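Vindel Square Workbench -- plywood top, solid little frame

Birch-pale, scuffed and ready for the next job. 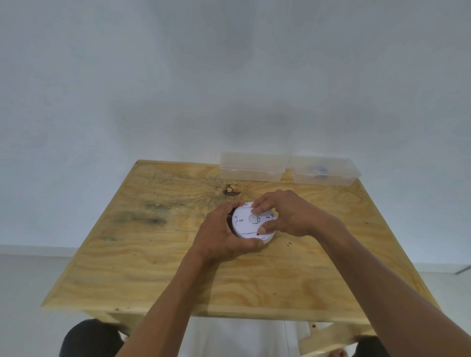 The Vindel in use, with a round white plastic housing on the top and clear storage boxes along the back.

We love this table. It started out as a bench for our own repair room at Vonditz, where we open up small household things, have a look inside and put them back together, and so many people asked where they could get one that we began making them to order. It's a plain square bench with a thick plywood top on a light wooden frame, and it suits anyone who does small, fiddly work with both hands: alarms, clocks, radios, lamps, toys, model kits, sewing machine feet, you name it.

The top

The top is bare plywood with no varnish and no plastic coating. We tried a lacquered one early on and small parts slid about on it like ice! Bare wood has just enough grip to keep a round case where you put it while you turn it over and look for the clips. It's also pale, so a dropped black screw shows up straight away.

Every sheet has its own grain. Some are quiet, and some have great swirling patterns across the whole top (we fight over those). Knots are left in, and we don't fill them. If you'd like a calmer top, say so when you order and we'll pick one out for you.

It will mark. Ours has grey smudges and dark stains all over it and we wouldn't swap it for a new one. If you do want a fresh surface, take a sheet of fine sandpaper to it by hand, going gently, as the top layer of any plywood is thin. Wipe with a barely damp cloth and leave it to dry before you put anything back.

The frame

The legs and the apron under the top are light wood, fixed with screws you can get at with an ordinary screwdriver. Go round them once after the first month, when the wood has settled into your room, and after that only if you feel a wobble. The whole thing is light enough for one person to shift across a room, and it fits through a normal doorway on its side.

Height is the thing we're proudest of. You can sit at it on a kitchen chair and reach forward over the work with your forearms low, so your shoulders stay down. After a long afternoon on a tray of alarms that makes a real difference -- ask anyone who has done the same job on a coffee table.

Keeping parts together

The back edge of the top is a good home for clear boxes. Two side by side leave you plenty of space in front, and being able to see through the walls saves a lot of lid-opening. Our habit is one box for the job in hand and another for spares. We sell the Manole box for this, a clear one with a hinged lid and a latch, but any box you already have will do nicely.

What comes with it

The table arrives flat, with the top, the frame parts, a bag of screws and a printed sheet. Allow 40 minutes to put it together. You'll need a cross-head screwdriver and a soft floor or blanket to lay the top on. Leave the screws a touch loose until all four legs are on, then tighten the lot.

Manole boxes are not included. You can add them at the basket page, singly or in packs of 3.

Price and delivery

Vindel Square Workbench: £79
Delivery: £15, or free if you collect from Zovcombe
Made to order, so please allow 3 weeks

Good to know

Can it live in a shed? A dry one, yes. Bare plywood doesn't like damp, and a top that gets wet again and again will start to lift at the edges.

Can I oil it? You can, and it looks lovely. It does get a shade darker and a little more slippery, so try a patch on the underside first.

Will it take a vice? A small clamp-on one is fine on the thick edge. Put a scrap of wood between the clamp and the underside. For heavy sawing or hammering you'd want a bigger bench than this.

Do you sell the top on its own? Yes! Drop us a line through the contact page with "top only" in the subject and we'll send you a price.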